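Research > Sport Science > Basketball > Section 4

Search articles Search Advanced

4. Rest Intervals and Late-Game Shooting

4.1 Data

Play-by-play records were taken from two seasons of the Gemham regional league, a half-court three-on-three competition played to 60 points. After removal of forfeited games, the sample held 2,136 field goal attempts, of which 1,191 came in the second half. Each attempt was matched to the shooter's time on court since the last substitution or dead ball.

4.2 Model

We fitted a mixed logistic model with shot distance, defender distance and unbroken court time as fixed effects, and player and venue as random effects. The Dolville venue uses a shorter bench area and a manual game clock, so its times were rounded to the nearest second before matching. Free throws were left out. Urbonaitė's earlier coding scheme was kept for contested shots, with one change: a hand raised late was coded as a contest only if the defender's feet were set.

4.3 Results

Unbroken court time lowered the odds of a made shot from outside the arc. The effect inside the arc was small and its interval included zero. Teams that substituted at the first dead ball after halftime – Sisau did so in most games – showed a flatter decline than teams that waited. Removing Sisau from the sample left the sign of the estimate unchanged but widened the interval. Venue effects were minor, apart from Dolville, where outside shooting was lower in both halves. We did not test whether lighting or rim stiffness played a part.

Comments

G. Rebane: Was the halftime break the same length at all venues? In March the Nilsuwan games ran late and the break was cut.

Ülle Urbonaitė: It varied. Break length is in the appendix table but was not entered in the model.

G. Rebane: Thanks. I would enter it.

Figure 1

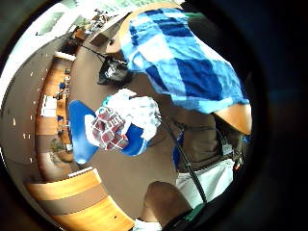

Does the model count time during a timeout as court time?

Timeouts are dead balls, so the count goes back to zero when play resumes.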